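Runar kitchen cell: setup and upkeep notes

README for the shared folder, last gone over 8 Oct 2024

I look after the Runar cell at Zavbridge, and I got tired of answering the same questions in the hallway, so I've put what I know in one file. It covers the table, the gripper and the restart routine. The recordings have their own readme, go read that one for formats.

Table and props

The top is white and it marks easily. Wipe it with a damp cloth and a drop of dish soap, never the citrus spray (I tried it in March and the colour calibration was off for two days!). The dark round fittings in the tabletop have to stay clear, so run a fingertip over each one and pick out any crumbs or fluff.

Props go back on the table in any order you like. We don't want tidy layouts, and the play food can sit beside the colander or in a bowl or on a plate, whatever you feel like. Just leave the toaster oven at the right-hand side, where the arm can get at its door without folding up on itself. If the oven has crept, and it does creep, nudge it back by hand with the arm parked.

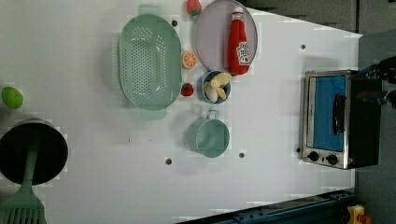

Gripper

Check the fingertips before every session. Mine last almost 85 hours before the grip goes vague, and then round things start skating away, limes first. New tips are in the drawer marked Clutthorpe. Snug the screws up evenly, then do 10 open-close cycles at 70 percent speed and listen. A soft whirr is fine, a tick is not. If it ticks, take the tip off and seat it again before you go blaming the motor like I did.

Restarting after a stop

Clear whatever the gripper was holding, twist the stop button out, wait for the arm to settle and home it from the Nanayakkara panel. Homing from the laptop works too, but it skips the wrist check and I'd sooner you didn't.

Known problems

The oven door is stiff when the room is cold. Still looking for a fix.

Wrist cable rubs at full left reach. I've put spiral wrap on it, please have a look whenever you're in there.

Spare cable is on order.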